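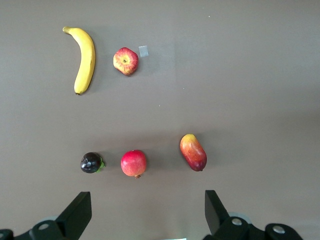

How often should artificial fruit be cleaned if it sits out on a table? Dust it every 2 weeks and wash it twice a year, more often in a kitchen where cooking grease settles on it.

Home Guides Care and Cleaning Tables Contact

Cleaning Artificial Fruit and the Table Under It
By Ok-hee Han
April 10, 2025
4 min read

This procedure covers solid plastic and coated foam fruit. Fruit with a flocked or paper skin should only be dusted.

Move the fruit to a tray. Brush each piece with a dry, soft paintbrush, starting at the stem and working down. Stem cavities and the ridges of a banana hold the most dust.

Mix 2 drops of dish soap into a bowl of lukewarm water. Dampen a cloth, wring it out and wipe one piece at a time. Do not soak foam fruit - water enters at the stem and stays there. Test painted skins on the underside first. If color comes off on the cloth, stop and go back to the brush.

Dry with a second cloth and leave the pieces on a rack overnight.

Clean the table while the fruit is off it. Wipe a matte top with a damp microfiber cloth in straight, overlapping passes. Circular wiping leaves marks that show at a low angle. For old tape, warm the piece with a hair dryer on low, lift one corner with a plastic scraper and pull it back flat against the surface. Remove leftover adhesive with Pludley citrus remover on a cloth, then wipe with plain water.

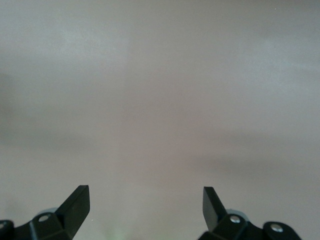 Dry the top right after the water pass. Look across it toward a window or lamp and check for film. A dull band usually means soap residue, so repeat with clean water. Skip furniture polish on a matte finish. It builds up unevenly and the shine cannot be buffed out.

Set the fruit back with space between pieces. Painted skins can stick together in a warm room - I separated two Trundutia plums in November and lost a patch of color from each. Rotate the pieces at each dusting if the table gets direct sun. Reds fade first.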